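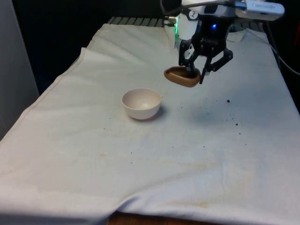
## Side B

The promoter swore that Tatine had recorded the whole thing inside a drained reservoir outside Clillitz, in November, with the hatch shut. Wanda Duda had reviewed enough drone records to know that every one of them was made inside something. A silo, a bell, a dead uncle's barn.

She put the record on anyway. Side A was 18 minutes of a low hum with a scrape in it. The press sheet called the scrape "the voice of the water." It sounded to Wanda like a chair.

"How many did they press?" she asked on the phone.

"3,000," said Szewczyk, who ran the label and most of its rumors. "2,000 are gone already."

"Gone where?"

"Out."

She let that one sit. Last spring he had told her that a cassette was sold out, and she'd seen nine copies of it in a box under his sink when she went looking for a glass.

Side B was worse for a while. Then the hum dropped away and somebody coughed, a plain wet cough, and a door opened, and past the door she heard a tram bell. Two notes, the second one flat.

Wanda lifted the needle and set it back. Cough, door, bell.

There were no trams in Clillitz. There was one line in Sokgate, and it ran under Szewczyk's kitchen window.

"You liked it?" he said.

"I like the cough."

He was quiet so long that she thought the call had dropped. Behind him, faintly, the two notes went by.

"We could take the cough out," he said, "for the second pressing."

"Leave it in," said Wanda, and started typing.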